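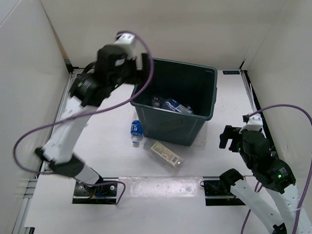 Why solder with tin and bismuth when tin and silver is what most people buy?
Because it melts at a much lower temperature, and the plastic connectors I was joining go soft if you so much as look at them with a hot iron. The eutectic mix melts at 138 °C, well below the usual lead-free stuff.

So that was my starting point back in October. I wanted to know how brittle the joints are, as everyone warns you about it and hardly anybody in our year had tried it. I bought wire from Clakelik and paste from Drekier, both sold as 58 per cent bismuth, and made small lap joints from copper strip. Each strip got rubbed with fine abrasive paper, wiped with alcohol and fluxed. My first batch was awful (too much flux, big voids, one strip on backwards) so I threw the lot out and began again with 38 joints, half wire and half paste.

Pulling them apart was the fun bit! I used the Zuvomley tester in the basement lab, which takes loads up to 1000 newtons, and kept the crosshead at the same slow speed all the way through. The paste joints were more even. The wire ones were all over the place — I blame my hands for that, as I fed the wire by eye.

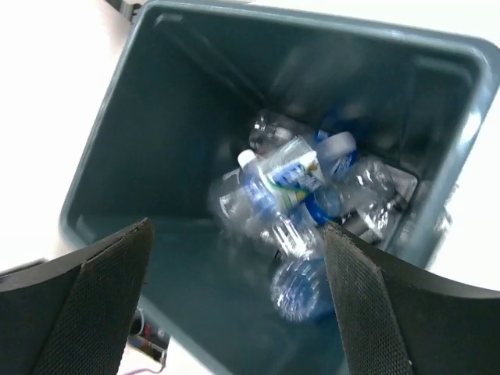

What did the broken faces look like?
Mostly flat and grainy, with shiny patches where the bismuth had cracked straight across. A few of the paste joints showed small round pores near the edge.

I mounted eight of the pieces in resin and polished them to see the structure properly. Bismuth smears if you lean on it, so I went gently and finished with a very soft cloth.
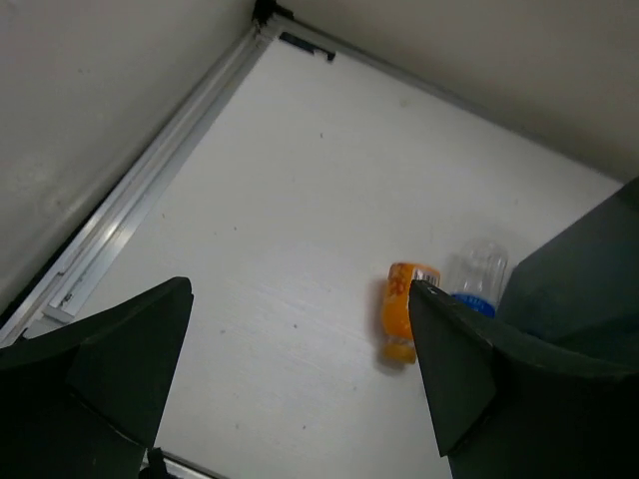
Etching took me three goes. The first left the tin hardly touched, the second turned everything brown, and the third gave a decent layered pattern under the microscope — light bands of bismuth with darker tin in between. Joints I'd let cool slowly on the hotplate had thicker bands, and those were the weaker ones too. I'd like to try the Angelovski alloy next, which has a pinch of silver in it, if the lab will order me a small reel.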